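4.2 Comparaison des deux jeux de doigts

J'en viens à la partie qui m'a pris le plus de temps, et de très loin : les doigts. Dans la section précédente je comparais les contrôleurs, bras immobile ou presque, et tout se passait plutôt bien. Dès qu'on demande à la pince de fermer sur quelque chose de léger, les écarts deviennent beaucoup plus parlants (et beaucoup plus agaçants, il faut bien le dire).

J'ai donc gardé le même bras et le même contrôleur, le Relholm, et je n'ai changé que l'extrémité. D'un côté les doigts droits Zoseck, rigides, que tout le monde au labo connaît par cœur. De l'autre les doigts effilés Zirier, dont la pointe est nettement plus étroite et qui passent là où les autres cognent. Ferhat Türkmen avait commencé les essais avec les premiers en novembre, et j'ai repris son protocole presque tel quel, à deux détails près : j'ai baissé la vitesse d'approche, et j'ai refait tous les repères de la table au ruban adhésif de couleur, les anciens se décollaient.

Pour les objets, je suis resté sur du très banal. Une petite canette, des gobelets en papier, c'est tout ! J'avais d'abord voulu prendre un jeu d'objets de référence complet, avec des pièces usinées et des formes bien tordues, et puis je me suis rendu compte que le gobelet à lui seul suffisait à départager les deux montages. Il est conique, il se déforme, il bascule si on le touche trop haut. La canette pose un autre problème : la paroi pardonne peu, et le métal brillant complique la vie de l'estimateur de pose, qui voit volontiers deux bords là où il n'y en a qu'un.

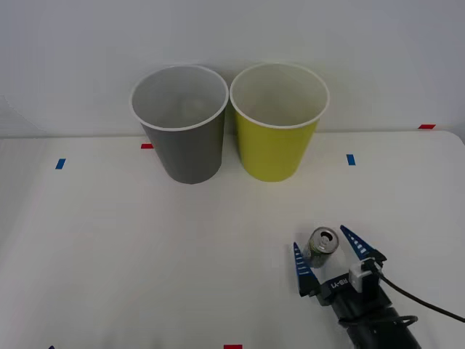
La consigne d'ouverture mérite qu'on s'y arrête un instant. Avec les doigts droits, on peut se contenter d'une ouverture à peine plus large que l'objet, l'erreur de pose se rattrape pendant la fermeture parce que les surfaces restent parallèles et poussent l'objet vers le centre. Avec les doigts effilés, j'ai essayé la même chose le premier jour et j'ai passé mon après-midi à ramasser des gobelets. La pointe arrive la première, elle touche d'un seul côté, et hop, l'objet pivote. J'ai donc fini par ouvrir en grand à chaque approche, quitte à perdre un peu de temps de cycle.

Au total j'ai enregistré 2 000 tentatives de saisie, réparties également entre les deux jeux de doigts. J'en ai retenu 1 590 pour l'analyse. Le reste est parti à la poubelle pour des raisons assez bêtes : calibration oubliée après un changement de doigts, horodatage décalé entre la caméra fixe et le contrôleur, un câble de pince qui venait frotter contre le poignet et que j'ai mis trop longtemps à soupçonner. Sur les tentatives retenues, 1 033 se terminent par une saisie que j'appelle « propre », c'est-à-dire que l'objet est soulevé, tenu cinq secondes et reposé sans avoir glissé. Le critère est sévère, je le reconnais volontiers. Ferhat acceptait un léger glissement dans sa version, et nos chiffres ne se comparent donc pas directement.

Ce qui m'a surpris, c'est la répartition des échecs. Je m'attendais à ce que les doigts effilés perdent partout sauf dans les endroits serrés. Sur la canette, ils s'en sortent aussi bien que les droits, et même un peu mieux quand l'approche se fait de biais. Sur les gobelets placés côte à côte, l'avantage est franc : la pointe se glisse entre les deux là où le doigt droit renverse le voisin. Par contre, sur un gobelet isolé, saisi à mi-hauteur, les doigts droits restent devant, et je n'ai trouvé aucun réglage de force qui inverse le résultat. J'ai vraiment cherché, pourtant.

Un mot sur la caméra, tant que j'y suis. J'ai laissé la vue fixe au même endroit pendant toute la campagne et j'ai coupé la Russo, celle qui se monte au poignet, après les premières séries. Elle donnait de belles images de près, mais son support gênait la rotation du dernier axe et je devais limiter les orientations d'approche. Comme je voulais comparer les doigts sur toute la plage d'orientations, le choix était vite fait. Je reviens sur la Russo en 4.3, avec un support décalé qui règle une partie du problème et en crée un autre, plus petit, du côté de l'éclairage.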